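Re: [stylists-list] Litoven show, fittings and shoes

On 14th August the Litoven production office wrote:

> All 4 looks from the Clurnen capsule will now close the show instead of
> opening it. Fittings stay where they are. Shoes to follow. Please confirm
> that your dressers have the new running order.

Confirmed, in the sense that my dressers have it and have all made the same face.

Moving Clurnen to the end is fine by me. The trouble is the second coat, the long one with the hooks. It was a slow, dignified opener. As a closer it has to go on somebody who was out in the Lui knitwear two exits earlier, and that knitwear comes off over the head, hair and makeup included. Could we swap her with the girl in the slip dress, who can be out of it before she has stopped walking?

"Shoes to follow" is also what we were told in September, and they followed us all the way to the after party. If Grirkura is still lending, I need sizes by Monday. Please don't send everything in one size with a bag of insoles again. Last season's model walked beautifully for somebody wearing two left heels.
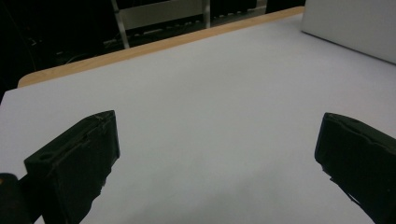 Delphine Marrow

Seating, while I have your attention. The chart shows 225 chairs and a front row that goes right across the door my dressers use. I like buyers very much, but I can't send a rolling rack through one. Lose two seats on that side and we all go home friends.

Also, the steamers. We have 2, and one of them spits. I am keeping it away from the silk and would like a third, even an ugly one.

Running order with my changes goes out tonight – please reply to the list and not just to me, or we'll end up with several versions again and I will be dressing people from the wrong one.

D.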